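Maglaya Tabletop Set: recording rules

Welcome! These are the house rules for the 596 episodes in this release, and we're really happy to see other labs picking them up.

Each episode covers one task with hand-held grippers. Keep the marker cubes clean and facing out — a thumb over a pattern spoils the pose track. Start with both grippers open. Check calibration every 20 episodes and log it, even if all looks fine!

Rules last revised 2019-05-16 by Nhi Lại and Uriel Cortés.

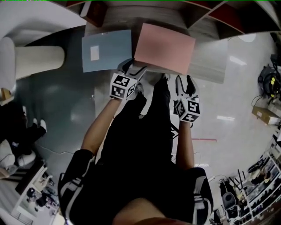

Can I fix a bad episode by trimming it?
Please don't. Mark it as failed, keep the file whole and record a new one.

Fixes to the rules are very welcome — send them to Kiều Kim.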